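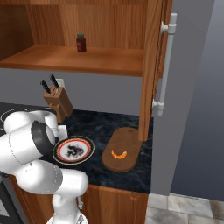 仿真里挑夹爪，最后该听谁的？

听跑出来的数，再听那个要去现场装机的人。两边对不上的时候，先去查摩擦系数是谁填的。

钟玉兰把这两句话写在组里文档的最前面，写完觉得很有水平，隔天就被钱爱国在旁边批了三个字：“谁填的？”

是她填的。

事情要从三月三十日说起。斯特法努公司打算给一批家用厨房机械臂换末端，候选有两家：格里尔尼克的两指平行夹爪，和塞门腾特的软指。两家的销售都说自己的产品“适用于绝大多数日常物品”，两家的宣传册封面上都是一只鸡蛋。钟玉兰把两本册子并排摆在桌上，怀疑是同一只鸡蛋。

老板的意思是别买，先仿真。仿真便宜，摔了东西不用扫。

于是她在虚拟厨房里给两副夹爪各排了100次抓取，目标是搁板上那只带绿盖子的深红小瓶子。瓶子里装的什么，建模的人没说，组里有人认定是辣酱，有人认定是酱油，为此在群里吵掉了一个下午，比讨论控制器参数热烈得多。

第一轮结果出来，格里尔尼克成功80次，塞门腾特成功23次。

“软指不行。”钟玉兰说。

“软指在你这儿不行。”钱爱国说。他在沃特维尔装了很多年机器，说话时总像手里还拿着扳手，“你给它的指尖填的什么摩擦？”

她去翻配置。两副夹爪用的是同一行参数，照着金属填的。换句话说，她让一副硅胶手指穿着冰鞋去抓瓶子，还嫌人家手滑。

她改了。改完重跑，塞门腾特的成绩一路涨到让人不安的地步：瓶子碰一下就粘在指头上，手爪张开了还不肯下来，机械臂带着它在台面上方转来转去，像领导握住了记者的手。程序判定抓取成功。程序对成功的理解一向宽厚。

“这回又填了多少？”钱爱国问。

钟玉兰没有回答，默默删掉了一个多出来的零。

第三轮总算像点样子。两家的差距缩到12次，格里尔尼克仍在前面，但输掉的那些各有各的难看。平行夹爪输在角度，歪一点就把瓶子往里推，推到背板上，再也够不着，手臂便停在半空，一副在想晚饭吃什么的样子。软指输在犹豫，夹住了，抬起来，到半路慢慢松开，让瓶子体面地滑下去。

钱爱国看完回放，指着那只虾说：“抓这个试试。”

砧板上有一只弯着的虾，橙色，一直没有人理会。它不在测试清单上。钟玉兰说清单是开会定的，钱爱国说虾不是来开会的。

她加了。平行夹爪一合，虾从指缝里弹了出去，飞过盘子，穿过墙，以均匀的速度离开了厨房。日志里记着它的坐标，数字越来越大，看得人有些羡慕。软指倒是一次就拿起来了，捏得很轻，放下的时候连朝向都没变。

“那就选软的？”她问。

“软的怕油，用久了要换指头。硬的不用换，可是得另配相机，把角度看准。”钱爱国说，“看你愿意哪样东西常坏。”

这句话没法写进报告。她试着写了：“两种方案的维护侧重有所不同。”读了一遍，又往后面加了一张表，表里有颜色，老板喜欢颜色。

报告交上去，批下来的结论是：两种各买一套，继续比较。采购单到八月才签。在这期间，塞门腾特换了销售，格里尔尼克换了宣传册，封面上的鸡蛋改成了草莓。

货到的那天，钱爱国从超市带来一只玻璃瓶，红的，拧着绿盖子，也不知道他找了几家。他把瓶子放到真的架子上，退后两步，冲她抬了抬下巴。

钟玉兰选了平行夹爪，按下启动。手臂伸过去，很稳，角度也对，手指在瓶子两侧停住，合拢。

然后控制器弹出一个窗口，请她先更新固件。

“仿真里有这个吗？”钱爱国问。

她打开文档，在最前面那两句话底下添了一行，让他去问供应商。瓶子后来被他拧开了，是辣酱。群里认定酱油的那几位到现在也没有认账，说真的瓶子不算数。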